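Running the house while someone is working overseas

Household tips, Sunday, June 16, 2024
By Firdevs Duman

My husband has done four postings with contractors in places where the travel advice changes from week to week. The last was in February, on a road job for Zellon. His employer gave him a security briefing before he left. Families get a phone number and a leaflet, so these are the things we do at our end. Some of them came from Canan Canpolat, who lives near us in Millham and has been through it more often than I have.

The week before they go

Photocopy the passport, visa, work permit, vaccination card and insurance schedule. Keep one set at home in a plain folder and send another to a relative at a different address. Write the policy number and the 24-hour claims number on the front of the folder in large figures. You do not want to be reading small print at two in the morning.

Ask the employer who will ring you if there is an incident, and what number they will ring from. Save it under a name you will recognise. Then ask what happens if you are out. Our first employer had only the landline, and we had already cancelled it.

Check whether your own cover at home is affected. Many home policies have a limit on how long the house can stand empty, and some want to know if the number of adults living there changes. Read the life policy as well, for exclusions to do with war or particular countries.

A sheet on the inside of the cupboard door

Put one sheet of paper inside a kitchen cupboard with the employer's number, the site office number, the time difference, and the days calls are expected. A clear plastic sleeve keeps the grease off. Don't put it on the fridge, where anyone who comes in to read the meter can see that one of you is away and where.

Agree what a missed call means. Ours is that one missed call is nothing, two missed calls and I send a message to the site office. I used to panic at the first one. The network goes down all the time.

Have a question that only the two of you could answer, and don't write it on the sheet. If somebody rings claiming to have news or asking for money, put the question. Hang up if they can't answer it, then ring the employer on the number you already have. If it does sound serious, stay off social media and leave any talking to the employer and the police.

Money in the house

Keep a small float of cash for a week's shopping, split between 2 places. We keep 1,000 in a separate account for a last-minute flight, and neither of us touches it for anything else. Check both cards work in both names before the bags are packed.

Doors, bins and lights

Keep the habits of the house the same. If he always took the bins out on the same night, take them out on the same night. Leave his boots in the porch. Plug-in timers are cheap and worth having in an upstairs room as well as the front room. Set them a few minutes apart and change them when the clocks change.

Go round the window locks with a bit of spray lubricant while there are two of you to do it. The back door on our old house in Hollis would not lock unless you lifted it, and I only found out when I was on my own with it. An hour with a screwdriver and longer screws in the hinges cured it.

We have a Hasix alarm. Whatever make you have, change the code when a builder or lodger has had it, and find out how to replace the battery before it starts bleeping.

Talking about it

Don't post leaving parties, airport pictures or the name of the site. Ask grandparents to do the same, nicely, and more than once. Children can be told the country and when Dad will ring. Ours was 13 when she worked out how to look up the news for herself, and after that we read it together after tea.

Rings and necklaces

Anything valuable that would normally travel should stay at home, wedding ring included if the employer advises it. A cheap watch will do for site. Before you put things away, lay each piece on a plain cloth, photograph it with a ruler beside it, and keep the photographs with the insurance schedule. Hang long chains up or fasten the clasp before storing them, otherwise they knot. If a piece is worth more than the single-item limit on your policy, it needs to be listed by name.
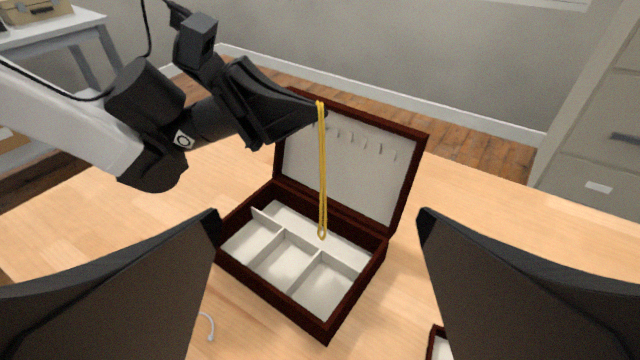 When they get back

Ring the insurer and put the cover back as it was. Take the sheet down from the cupboard and shred it, as the numbers will be different next time. Wash the site clothes separately, and check the pockets for foreign coins first.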